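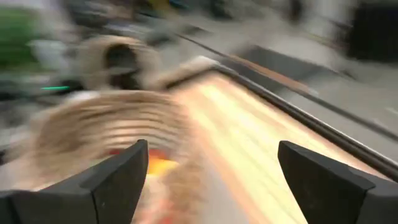

## Ostness board, light wood with dark edge

I've had this one out on my own table since May and I'm so fond of it! It's a light wooden board with a dark raised rail along one side, so pens and rolls of tape have something to bump up against - mine used to end up under the radiator. Wipe it with a barely damp cloth, then a little oil when it looks thirsty.

Item 1694, $40. Shipping takes 5 working days. Want a different length? Write to Elba Villalba in the shop (she does the cutting) and she'll send you a price.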